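Tips > Laundry > Table linen

Washing woven tablecloths

Check the care label first. Cotton and linen weaves generally tolerate a 40-degree wash; wool blends and anything with metallic thread should be washed cold by hand. Shake out crumbs before loading. Soak food stains for 20 minutes in cool water with a spoonful of liquid detergent, then rinse. Hot water sets egg and milk.
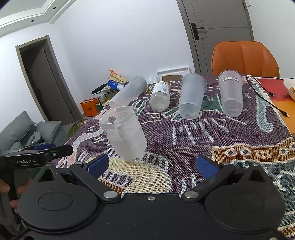
Load the drum no more than two-thirds full and keep the spin to 500 rpm. Faster spins leave hard creases along the folds. Fabric softener reduces absorbency and should be left out.

Dry flat or over 2 parallel lines, pulling the hems square while damp. Iron on the reverse, working from the centre outwards. Candle wax is scraped off cold, then drawn into plain brown paper with a warm iron.

Filed under: Linens, Stain removal

© Meramard Household Notes | Contact | Back to top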